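Projects > Umell > job-notices > README

Last updated 5 May 2025

# Umell job notices

Hi, and thanks for opening the readme (most people go straight for the CSV, I know). Umell is a collection of 1495 public sector job notices that I cleaned up and put into one table, so you can sort them, search them and compare them without opening a pile of scanned newspaper pages. I started it when I was job hunting myself and kept losing track of closing dates. I've got a job now, but the habit stuck!

## What's in it

One row per notice. A notice can cover several posts, and I did not split them, so if an office advertised for a clerk, a driver and two surveyors in one go, that's still a single row with all the titles in the `posts` column, separated by semicolons.

The columns:

- `notice_id` - my own number, means nothing outside this table
- `employer` - spelled the way the notice spells it, typos included
- `posts` - titles as printed
- `place` - town or district, blank if the notice doesn't say
- `contract` - permanent, fixed, project or unknown
- `closes` - last date to apply
- `closes_note` - free text, for things like "extended" or "by hand only"
- `age_max` - upper age limit where there is one
- `source` - newspaper, website or notice board
- `checked` - initials of whoever read the row against the original

The text file next to the table has the full wording of each notice. Match them up by `notice_id`.

## How the rows got made

I typed the first batch by hand, all 200 of them, and I would not recommend it. After that Haris Petkov wrote a little script called Sesamine that pulls the text out of a scan and guesses which bit is the employer and which bit is the closing date. It's good at dates and pretty bad at employers, especially when the ministry, the department and the project office all sit on top of each other in the heading. So every row still gets read by a person before it goes in. Kazimír Doležal and Salim Were did most of that reading, and they're much more patient than I am.
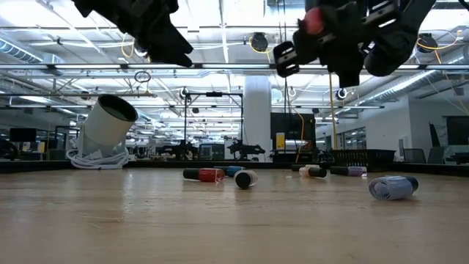 Bořivoj Beneš wrote in to say that the age limits were a mess in the first release, with "relaxed by five years" quietly dropped and the plain number left standing. He was right, and it mattered, as a person of 38 could look at the table and think a post was closed to them. I went back and put the relaxation wording into `closes_note` (wrong column, sorry, but moving it would break everyone's code). A proper `age_note` column is coming in June.

## Things that will trip you up

Closing dates are the date the application has to arrive, unless the note says "postmark". Some employers print one date in the newspaper and another on their site. I keep the newspaper one and put the other in the note.

Felgate shows up under four spellings. Please don't merge them without looking, one is a training center that hires separately.

Reposted notices stay in as separate rows if the wording changed at all. If only the date moved, I updated the old row and wrote "extended". There are 60 of those.

Salary is not a column. Hardly any notice gives a figure, and the ones that do mix pay scales with monthly amounts, so I left it in the text file for you to dig out.

## Please don't

Use this to apply for anything. Go find the original notice! Dates get changed, posts get withdrawn, and I'm one person with a spreadsheet. Also, I took out phone numbers and the names of contact officers. If you spot one I missed, tell me and I'll pull it the same evening.

## Using it

Free for any purpose, just say where you got it. Vojtěch Kratochvíl used it for a class on reading official forms and sent back a long list of fixes, all of them in now. The Ďurica folder has his worksheets, if you teach and want them.

Found a mistake? Send me the `notice_id` and what it should say. A scan helps a lot, a phone snap is fine.

3 comments
Shared 60 times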